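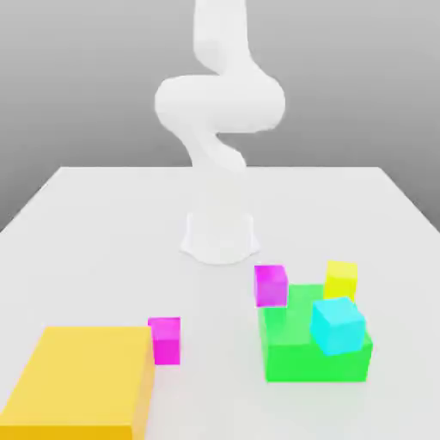
Anqi Tan
31/03/2025

I have spent $162 on foam blocks and $0 on a robot arm, and I would like it noted that this is the most disciplined I have ever been about a hobby.

The plan, as of December, was to buy an arm, bolt it to the bench in the spare room and teach it to sort and stack things. I had a quote from Vallo open in one tab and my savings account open in another, and I kept flipping between them as if one might blink. The quote came to $3141. That was for the arm, the controller and a power supply. The gripper was listed separately, as were the mounting plate, the cable kit and something called a commissioning bundle, which as far as I could work out was a PDF.

So I started in simulation. A white arm, a pale table, a few bright blocks, two of them big enough to work as platforms and the rest little cubes. Everything is the color of a kindergarten and the physics engine costs nothing. My reasoning was that if I got bored of a free robot in three weeks, I would have gotten bored of the expensive one too, only with a hole in the bench.

I didn't get bored. I did get a much longer shopping list.

The first surprise was reach. The arm I'd been eyeing has a perfectly nice reach on the spec sheet, and I had laid out my bench on graph paper with the base at the back, blocks toward the front, me on a stool. Once I put the same layout in the simulator, the near corners of the table were basically decorative. Anything I left down there took a stretched-out pose that made the elbow joint do something I wouldn't wish on my own. I can either move the base forward, and lose the back of the bench, or buy the next size up, and lose a vacation.

Next, the table. I'd budgeted nothing for a table because I own a table. My table wobbles when I type. I priced a proper welded frame from Teltport and it was more than the gripper, and shipping it to Vernport was extra because apparently we count as remote now. (We have two sushi places.) I'm going to try bolting my old bench to the wall studs first and see how that goes.

Lighting was the third thing, and the one I'd have skipped completely. In the simulator the light is soft and even and the cyan cube always looks cyan. In my spare room there's one window and a ceiling fixture shaped like a breast. I held a yellow foam block up under it at dinnertime and it looked orange, and I already have a yellow that's close to orange. So two panel lights have gone on the list, plus a blackout blind.

Current state of the budget:

Arm, controller, power supply: $3141, unless the price has moved again
Gripper: still arguing with myself. The Han two-finger one is the cheap option and every cube I care about is small
Table: bolts, hope
Lights and blind: $100 if I stay out of the nice section
Blocks: $162, spent, no regrets, they're very good blocks
Emergency stop button: not optional, and I was a bit alarmed to find it wasn't included
Spare fuses, cable ties, the usual drawer of stuff

I've given myself one rule before anything gets ordered. The simulated arm has to stack a cube on the green block 30 times in a row without me touching the code between tries. My best run so far ended when it set a magenta cube down half over the back edge and then, with great confidence, let go. I've been told that real cubes are worse. Real cubes also roll under the radiator.

If the quote expires before I get there, I'll ask for another one. The sales rep at Vallo has started signing off with "no rush," and I think we both know what that means.

Recent posts
The label maker was a mistake
Pricing a used 3D printer, part two
What I keep in the cable drawer
Measuring the spare room again
Things I bought for the bench and returned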